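How to Get Tickets for a TV Studio Recording (and Have a Brilliant Day Out)

Sitting in the audience while a comedy panel show or a Saturday-night quiz is being made is one of the best free days out going, and it still amazes me how few fans of these programmes ever try it. You see your favourite comics fluff their lines, you hear all the jokes that would never survive the edit, and you might even spot the back of your own head on telly a few months later. I've been going to recordings for years and I still get a flutter when the floor lights come up!

These are the steps I follow every time.

1. Sign up before you need to

Most shows hand out their seats through an audience ticketing site. Skurent and Osisance are the two I use most, and both are free to join. Fill in your profile properly, because the forms ask which sort of shows you like and how far you're willing to travel, and the early emails go out to people who match. September is a lovely busy month, so get your account sorted over the summer.

2. Apply for the shows you'd enjoy, then a couple you've never heard of

Everybody applies for the big names. A studio floor that holds 600 can have many times that number of requests for a well-loved host, and for one chat show last year my email said I was number 3170 on the waiting list. (I did not get in.) Pilots are far easier. Testa, the little word game that later got its own series, was half empty when I saw the try-out, and the host came and chatted to our row between rounds.

3. Read the small print on your ticket

A ticket doesn't promise you a seat. Producers give out more than they need so that there are no gaps on camera, and once the room is full, the doors close. Look for the words "priority" or "guaranteed entry" if you've been turned away before — some sites will give you one of those for next time, so do hang on to your old email.

Check the age limit too. It's often 16 or 18, and they do ask for ID.

4. Turn up early, then earlier than that

If the ticket says doors at 7, be in the queue well before then. At the Predonex studios the line starts by the side gate and runs along the wall, with no cover at all, so take a brolly and something to eat. You'll be given a number or a wristband when the team comes down the line. After that you can normally nip off for a coffee, but ask first and find out exactly when you have to be back.

The first 200 or so in the queue tend to get the middle blocks at Predonex. Further back you'll be at the sides, where the view is still good but a camera crane may swing in front of you.

5. Dress for the cameras

Plain, bright colours are what they like. Leave big logos, tight stripes and anything sparkly at home. Studios are kept chilly before the lights warm up, so bring a layer you can take off and stuff under your seat.

6. Pack light

Bags are searched and large ones get turned away or put in a cloakroom with a very slow queue at the end of the night. Phones go off, and at some places they're sealed in a pouch. I take my ID, a printed ticket, a small purse and mints. That's plenty!

7. Keep your bits and pieces tidy at home

Go to a few of these and you'll build up wristbands, badges, lanyards and old tickets at an alarming rate. I was a shoebox person for ages. A set of little see-through drawers is much better, with one drawer for each show or each studio, and you can find that priority email printout when you want it.
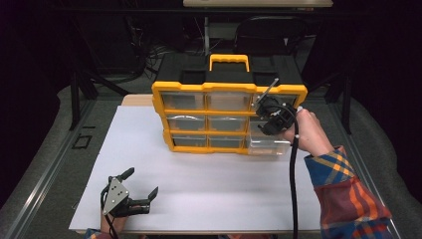

Photo: author's own

8. Laugh out loud and stay to the end

The warm-up act will teach you when to clap and will probably pick on someone in the front row. Join in. The microphones above the seats are there for you, and a lively crowd really does lift the people on stage. Recordings run long — a half-hour show can take three hours — and there are often retakes once the main part is finished, with the host repeating the same line over and over and getting sillier each time. Those are my favourite bits, so look up your last train before you book and try not to be the one creeping out during the pick-ups.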